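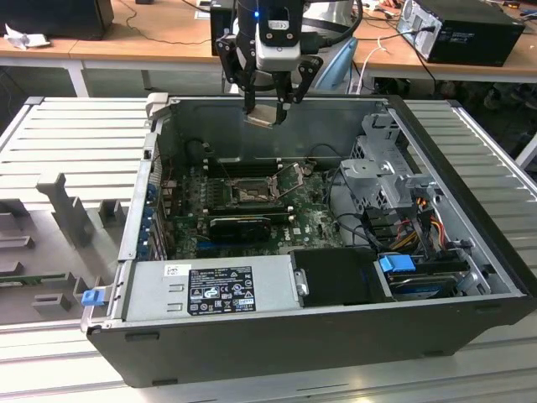 Stunon Local, three months in. Quick review, writing this between two meetings so forgive the mess.

What it is: a subscription app for following city and county politics. You put in your address, it pulls agendas, votes, campaign filings and rally schedules for your districts and sends you a digest at 6 in the morning. I cover Trusdale council for a newsletter with 300 readers, so I'm pretty much the target customer. Paid for it myself, $159 for the year. No free copy, no deal.

Setup was fast. Typed the address, picked my races, done. It got my council ward right and my school board district wrong, which took 2 emails to fix. Support was polite. Slow, but polite.

The good part first. Vote tracking is excellent. When the council split over the bus depot lease in February I had the roll call on my phone before the clerk's office posted anything. Names, amendments, who walked out before the second reading. Used to spend half an evening on that. You can also search a member's whole record by topic, and it's quick, and the results link back to the actual minutes so you can check. I do check. Found one mistake so far, an abstention listed as a no.

Campaign money pages are good too. Clean tables, sort by donor or date. Wish it would export properly – the spreadsheet comes out with the dates as text and I have to fix them every single time.

Now the rally coverage. This is what they advertise hardest and it's the weakest thing in the app. It claims to show every public campaign event in your county, with links to whoever reported on it. In practice it leans on the same few outlets. Annamalai had a big evening event at the fairgrounds, the organizers said 600 people, I was there and the lot was full. The app had nothing. Next day, still nothing. Meanwhile a coffee morning for the incumbent got three separate items and a push alert. I don't think anybody at Stunon is picking sides, I think they pull from the county paper and the county paper didn't send anyone. But if you only read the digest you'd think one campaign was asleep.

I asked Rajeshwari Kurian, who runs the Nondden edition of our newsletter, if she sees the same thing up there. She does. Her words: "fine for votes, useless for crowds." She reports missing events through the form and says maybe half show up eventually. Mine never have.

Alerts. Too many by default. Turn off "trending statements" right away, it's just politicians posting at each other and it went off during dinner teh whole first week. Keep "agenda changed", that one has saved me twice.

The morning digest reads ok, a bit flat. Summaries are short and mostly fair. Headlines sometimes oversell, "council in turmoil" over a parking item, come on.

Battery use fine. Web version better then the phone one, bigger tables, and you can keep two members side by side. No dark mode yet.

Would I renew? Yes for the votes, grudgingly. If you just want to know when candidates are speaking near you, save the money and get on each campaign's mailing list. Monthly plan exists but it's hidden at the bottom of the billing page, start with that.

Will update if they fix the events feed.

Contact | Corrections | © Trusdale Ward Notes, all rights reserved | Back to top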